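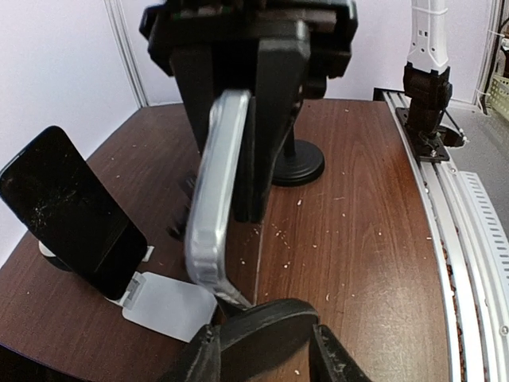

Aug 23, 2020

I've spent most of the winter writing down how we handle phones on the bench, and I'm putting the rules up because two people at other labs have asked for them. They're written for a small arm with a two-finger gripper, picking up a phone and putting it into or taking it out of a stand. If your setup is bigger than that, or has people walking through it, you need a proper risk assessment and probably someone better qualified than me.

Some background. The work comes out of the Seltau project, which I've been on part-time for a couple of years. The phones are all retired handsets. We ask for a clean pick and a clean place, and we keep a record of every attempt. The first version of the rules was one page that Warrick Brunton taped to a cupboard door last December, and about half of it is still in force.

Phones

Every phone that gets gripped wears a case. Glass against a hard jaw is a bad match, and a bare phone slides before it shows any sign of being about to. We use clear cases where we can, with a moulded edge that gives the pads something to bite on. A phone that only sits in a stand as the target can go without, but if it's going to be picked up later in the session it gets its case first.

No cracked screens and no swollen batteries. Check the battery by laying the phone on its back on a flat surface and pressing a corner. If it rocks, it's out, and it goes to battery recycling the same day.

SIMs out, accounts wiped, powered off. We had one ring in the gripper early on. No harm done, but I'd forgotten whose account was still on it, and that's a privacy problem even in a room with three people in it.

Grip

Take the phone by its long edges or by its bottom end, never across the screen. Set the force limit in the controller before the arm is enabled, and write the figure on the session sheet. I don't publish our figure. People copy numbers, and ours suits our pads and nobody else's.

Wipe the pads at the start of each session with a damp cloth and let them dry. Dust is the usual reason a grip that held on Tuesday slips later in the week. We swap the pads at 2,000 cycles whether they look worn or not. Bosville, the shop we buy from, sells them in pairs, and you should change both together.

Hold time is capped at two minutes. After that the phone goes back down, even if you're halfway through working out why the last placement missed.

The bench

Clear anything that isn't part of the task. Stands and weighted bases get put where the layout sheet says, and the sheet gets updated if they move. Cables stay clear of anything that travels along the rail — this is the rule we break most, me included.

Crumbs and bits of packing foam count as a fault. I used to think this was fussy. Then I lost an afternoon to a stand that sat slightly high on one side. Brush the table down before the first run and again at lunch, and eat somewhere else.

With two arms sharing a bench, only one is enabled at a time unless the task needs both. The idle one is parked and its state goes on the sheet.

People

Hands stay out of reach of the arm while it's enabled. The person running the session has the stop button within arm's length and doesn't hand it over without saying so out loud. If a phone drops, stop first, then reach.

Nikolaidis, the consultant who looked over the draft, wanted a floor line marked 310 mm out from the edge of the table. I argued, lost, and now I like it. Visitors understand a line on the floor much faster than they understand me.

Records

One sheet per session, with failures written in the same detail as successes. "Dropped" on its own is no use to anyone. Put down which phone, which case, where it was held and what the arm was doing.

We're still undecided on leather cases and on anything with a fold-over flap. Dromer has been testing some and I'll add a section when I've seen the sheets. The stand rules also need rewriting, as they were done for an older style with a fixed back. If you use any of this and find a hole in it, leave a comment or email me at the usual address.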